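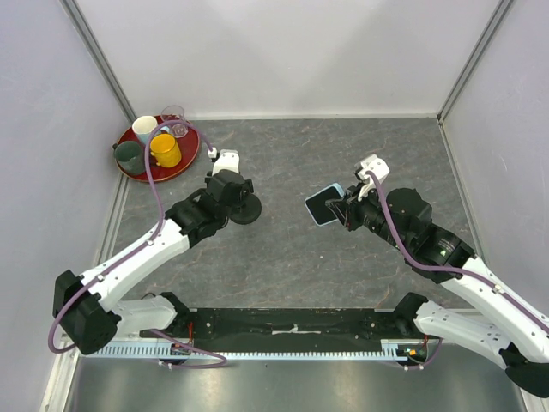 Fig. 1. Gray marbled work surface with faint darker veins and swirls.

Kitchen and Bath Planning I
Week 6 handout: Choosing and laying out countertops
Instructor: Styliani Kourkoulas
Mar 1, 2022

1. Pattern and color

Clients usually pick a top by color first. Ask them to look at the pattern as well, on the largest sample the supplier will lend. A small chip of a veined material may show no vein at all. Marbled patterns turn up on natural stone, engineered stone, solid surface and laminate, so the look of a top does not tell you what it is made of. Write the material on the drawing, never only "marble look."

Faint veining hides crumbs and small scratches fairly well. Bold veining draws the eye to the seams, and the fabricator will need a layout drawing showing which way the veins run.

2. Materials

Marble. Calcium-based. Acids such as lemon juice and vinegar etch it, leaving dull spots. A sealer slows stains but does not stop etching.

Granite. Harder than marble and much less bothered by acids. Most kinds need sealing from time to time.

Engineered stone. Ground quartz in resin. No sealing. The resin can be damaged by hot pans, so specify trivets.

Laminate. Printed paper under a clear wear layer, bonded to a board core. Light and cheap. Water getting into a seam will swell the core.

Solid surface. Scratches can be sanded out and seams can be made hard to see. Also sensitive to heat.

3. Measuring

Work in millimeters for this course. Our standard base cabinet depth is 600. A top over a vanity may be as shallow as 500. Measure the wall at both ends and in the middle – walls are seldom straight – and write down all three readings. For a top that fits between two side walls, take the width at the back and again at the front.

Kourosh Alipour's bathroom in the Arcombe house is our worked case. The opening was drawn as 740 and measured 731 at the narrowest point. The top was ordered to the drawing and had to be recut.

4. Seams

Keep seams away from sinks and cooktop cutouts. On L-shaped runs, mark the seam before you price the job, as it changes the number of slabs.

For next week

Read the chapter on edge profiles, pages 81 onward. Bring your measured plan of one real counter, with seams marked. Theano Panagiotou will take the lab group; Iason Fragkou has the sample box if you missed the session.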